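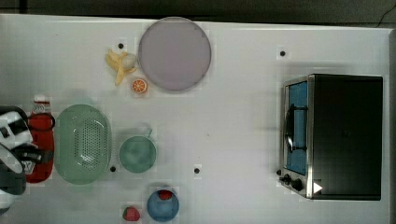
Learning to Cook for One (Again)

Filed under: Home & Kitchen, Small Living

I moved to Arnthorpe in September with two suitcases and a very wrong idea of how much one person eats. For years I'd cooked for a full house, and my hands just kept doing it. My first week here I made a pot of chili that lasted until I couldn't look at a kidney bean anymore. I ate it on toast. I ate it on a potato. I'm pretty sure I ate some of it cold, standing up, at 2 in the morning!

So I've been working on it, and I'm getting better (mostly). My grocery bill was the first surprise. I shop at Moreira, the little market down the hill, and my last trip came to $29 with a decent piece of cheese in there. I was so proud I kept the receipt.
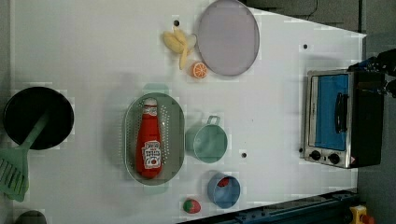
What I Make Now

Eggs, a lot. Eggs with greens, eggs with rice, eggs with whatever is going soft in the drawer. I also do a tray of vegetables early in the week and then pretend it's a different dinner every night — one time it's in a wrap, the next it's under some yogurt and hot sauce. Pasta is still my weak spot. I cannot eyeball one serving of spaghetti, I've tried, and I always end up with enough for a soccer team.

Fruit I've figured out, though. I buy it a couple of pieces at a time and go back when it's gone, and the walk does me good.
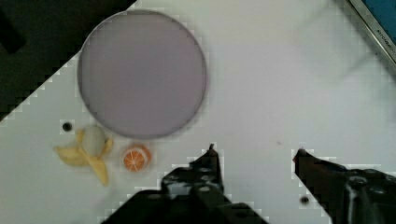
The freezer is the other big change. I used to throw things in there with no label and find them a year later, gray and mysterious. Now everything gets a strip of tape with the month on it, and soup goes in flat so it stacks. It takes around 22 minutes to thaw a bag in a bowl of warm water, which is just long enough to fold laundry or, let's be real, sit on the couch with my phone. 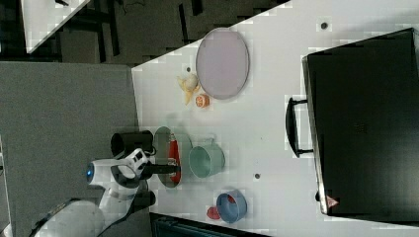 Do you get bored eating the same thing all week?

Sometimes, sure. When it happens I freeze whatever's left and go get a sandwich, and by the next day I'm usually happy to cook again.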